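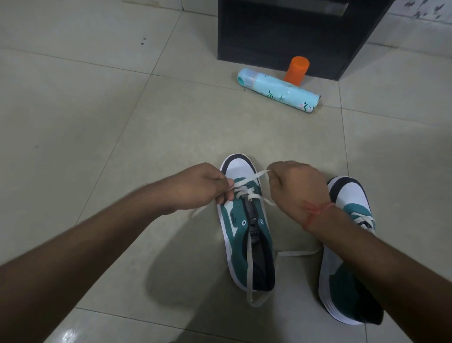

Section 4. Creating and Maintaining Character Pages

This section applies to all contributors to the Clultier animation encyclopedia. It explains how to create a page for a character, how to complete the information panel, and how to record family relationships between characters. Contributors who wish to edit episode or film pages should refer to Section 5.

4.1 Before You Begin

You must be signed in to a confirmed account. New accounts can edit existing pages immediately but cannot create pages until two edits have been accepted.

1. Search for the character by full name, by short name, and by any alternate spelling.
2. If a page already exists under a different spelling, do not create a second page. Request a redirect instead (see 4.6).
3. Confirm that the character meets the inclusion rule. A character must have a name or a credited voice role, and must appear in at least one released film, series, short, or licensed game.

Note: Characters who appear only in trailers, posters, or announcements are held in the Upcoming list. They are moved to full pages after release.

4.2 Creating the Page

1. Select Create from the top menu, then select Character.
2. Enter the page title. Use the name by which the character is most often addressed in the work itself. Leave out titles such as Master, Captain, or Queen unless the character has no other name.
3. If two characters share a name, add the title of the work in parentheses. For example, the page for the river spirit in the Telumik series is titled Uçar (Telumik), and the page for the ferry pilot is titled Uçar (Ello and the Long Bridge).
4. Select the work in which the character first appeared.
5. Select Save as Draft. The page is now visible to you and to reviewers only.

Caution: The page title cannot be changed by the author after publication. Check accents and special letters before saving. The letter ç in Uçar must be entered as a single character. Do not type a plain c followed by a separate mark, as the search index treats the two forms as different names.

4.3 Completing the Information Panel

The panel appears at the top right of each published page. Fields marked with a star are required.

Full name*: The complete name as given in the work or its credits.
Also known as: Nicknames, disguises, former names, and translated names. Separate each entry with a semicolon.
Species*: Enter Unknown if the work does not state it.
Role*: Choose Main, Supporting, Minor, or Background.
First appearance*: Title of the work, followed by the episode number if there is one.
Latest appearance: Leave blank if the same as above.
Home: The last known residence. Earlier homes belong in the History section.
Status: Choose Living, Deceased, or Unknown. See the caution below.

Caution: Status must reflect what the work shows or states. A character who falls from a height, leaves on a ship, or is spoken of in the past tense is not recorded as Deceased on that basis alone.

4.4 Writing the Opening Paragraph

The opening paragraph should not exceed 1000 characters, including spaces. It should state who the character is, name the work, and give the character's place in the story. Write in the present tense for events within the story and in the past tense for production matters.

1. Begin with the character's name, followed by any alternate name in parentheses.
2. State the role and the work in the first sentence.
3. Mention the closest family relationship only if it matters to the plot.
4. Link each other character once, at first mention.

Note: Key plot points are permitted in the opening paragraph. Works released within the past month must carry the spoiler banner, which is found under Page Tools.

4.5 Recording Family Relationships

Relationships are stored as paired entries. When you add Ello as the adopted daughter of another character, the system places a matching entry on that character's page and sends it for review.

1. Open the draft and select Relationships.
2. Select Add, then choose the relationship type. Birth, adoptive, step, and foster relationships are separate types.
3. Enter the name of the related character and choose the page from the list.
4. Enter the source: the work and the scene or episode in which the relationship is stated.
5. Select Confirm Pair.

If a relationship is revealed late in a story, record it as fact and describe the reveal in the History section. If two works in the same series disagree, add both entries and apply the Conflict tag -- do not delete the earlier one.

4.6 Requesting a Redirect

1. Open the existing page and select Page Tools, then Redirects.
2. Enter the alternate name exactly as a reader would type it.
3. Select Submit.

Redirect requests are processed each Wednesday. Common misspellings are accepted. Fan-made names are accepted only if they are in use in a licensed publication.

4.7 Submitting for Review

The full page text may not exceed 4000 words. Longer drafts are returned without review and should be divided, with the History section moved to a subpage.

1. Select Preview and check every link.
2. Select Submit for Review.
3. If the draft is returned, read the reviewer's notes, make the changes, and submit again. The draft keeps its place in the queue for 14 days.

Note: Error 1775 means that another contributor has submitted a draft for the same character. Open the Shared Drafts tab and add your text there.

Guidance on uploading voice cast lists is given in Section 6.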